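Report on the Visit to the Plarnard Garment Care Centre, Skedgate
October 22, 2023

Members of the Partington Household Skills Association attended the open day at the Plarnard centre on Sunday. Our group numbered 18. We were received by Hartmut Reuter, who oversees the folding and sorting rooms, and were taken first to the folding station.

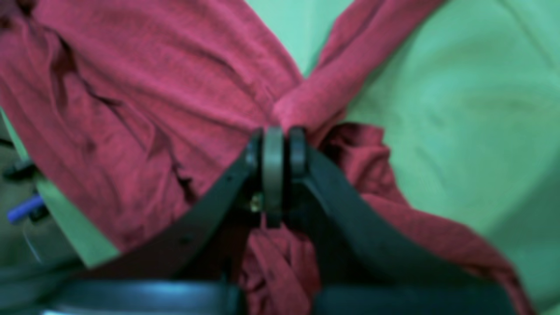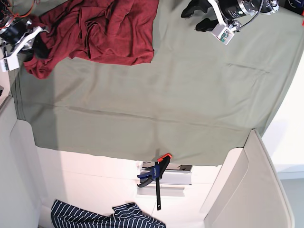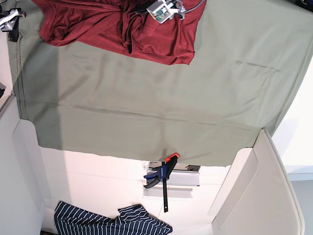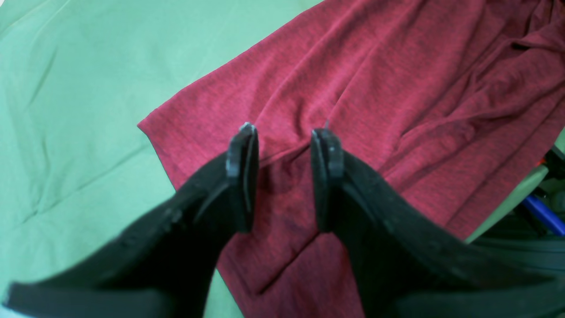

Folding station, Plarnard centre: red fabric on the green work cloth.

Mr. Reuter spoke at some length on the covering of work surfaces. The centre prefers a plain cloth in a colour that contrasts with the laundry, so that a hem or a sleeve can be found quickly. He recommended that the cloth be secured at its lower edge; the clamp in the second picture serves that purpose.

Members then discussed how best to begin with a garment that arrives in a heap. The centre's advice is to find one edge, lift it clear and let the weight of the fabric open the larger folds before any smoothing is done by hand.

The afternoon was given to the sorting room and to the Foner linen store, which holds 793 catalogued pieces. The store is open to visiting groups by appointment, and a printed guide of 270 pages may be consulted at the desk.

The Association thanks the centre for its hospitality. Members wishing to join the November visit should give their names to the secretary. Travel from Partington will again be by coach, leaving from the library at the usual hour.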